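Laundry Room FAQ: Faro House

Page maintained by Reda Radwan, residents' help desk

These are the questions I receive most often about the front-loading washing machine. Please read them before you write to me. If your question is missing, I will add it.

How do I pay for a wash?

You pay with the Nimri card. One wash takes 20 points from the card, and a full card holds 500. The machine does not take coins. If the points are gone but the wash did not start, send me the number of your card and the time of day.

How do I open the door?

The door has a dark gray ring, and to the right of it there is a small black square button. Before you press it, please wait until the drum has fully stopped. The lock needs a short time to release, so do not pull the door by force. The printed reminder next to the button is in Chinese, and an English translation hangs on the notice board.
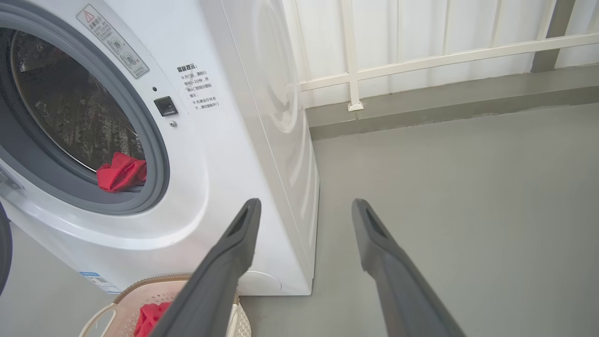
Something small is still in the drum. Is it a problem?

For the machine, usually no. For the next person, yes. One bright red cloth can turn a whole load of white shirts pink. Small things like to stay at the bottom front, against the rubber gasket, where you do not see them when you stand straight. Please bend down, look inside and turn the drum once by hand.
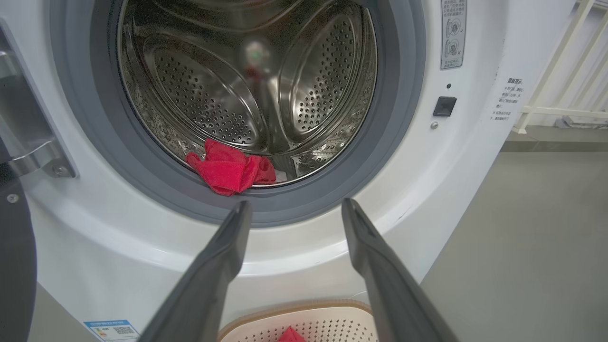 Reading time: 2 minutes

What must I check on the gasket?

Pass your fingers along the inside of the gray rubber, under the lip. Socks, hair pins and coins hide there. Wipe the rubber with a dry cloth and leave the door a little open when you go, otherwise it starts to smell.

I found clothes that are not mine. Where do I put them?

Put them in the Prendex box on the shelf. I empty the box every Wednesday and keep the clothes for one month.

May I wash red or dark clothes together with light ones?

I do not advise it, especially if the red thing is new. Wash it alone two or three times in cold water first. The color catcher sheets from Okex help a little, but they are not a guarantee.

How much detergent should I use?

One spoon is enough for a normal load. With too much, the foam stays in the clothes and you will need a second rinse.

The machine stopped and there is water inside. What now?

Do not try to open the door and do not unscrew anything at the bottom front. Call the help desk, extension 1794, and stay near if you can.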